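七月骑行简报

最后更新：七月

上个月的河谷长线骑得太痛快了！Kwadwo Gyamfi 领骑，大家清早六点半从 Dakden 出发，沿着老运河一路往北，过了 Mavine 桥才开始爬坡。全程累计爬升671米，最后那段碎石路颠得人手发麻，可一到坡顶，风一吹，谁都不想下来。

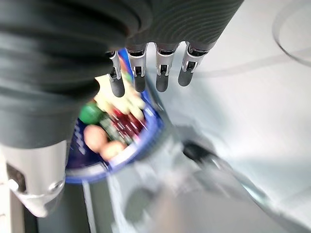 【路线动态】

Talterier 林道重新开放了，路面刚压过，28毫米的胎就能走。我们从东口进、西口出，一路树荫，中间只有一处急弯要提前减速（弯内侧还有散沙，新朋友跟着前车的线走就好）。出了林子是 Hou 村，村口那家面包房的咸奶酪卷真的值得专门骑一趟！

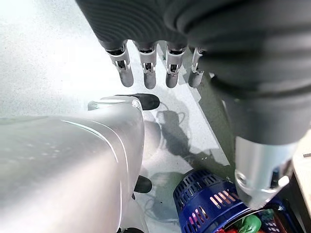
七月的长线新手能参加吗？

只要能以平常速度连续骑两个小时就没问题。队伍在 Hou 村分成两组，短线组由 Marleny Cuervo 带回，沿河平路，每个路口都会等人。

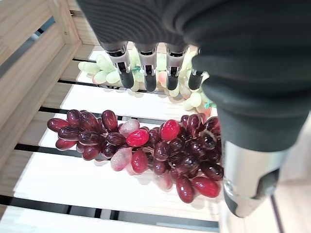

七月长线安排

早上七点在 Dakden 水塔下集合，七点一刻准时走。请带备胎、两个水壶和前后灯，回程有一条隧道，里面挺暗的。这次11个人已经报名，还想来的直接给 Kwadwo 发消息。午饭在 Mavine 码头吃，炸鱼要提前订，素食的朋友报名时说一声。

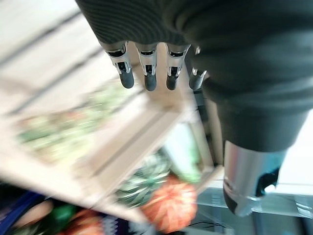
吃完饭沿湖东岸慢慢往回骑，这段我最喜欢，几乎没有车，还能一路看见对岸的山。另外要恭喜 Marleny，她今年的里程刚刚到了3447公里，其中一大半是下班以后骑出来的，太厉害了！她说秋天想试试夜骑，有兴趣的可以先跟她聊聊。

本站使用 Cookie 以改善浏览体验。继续浏览即表示您同意我们使用 Cookie。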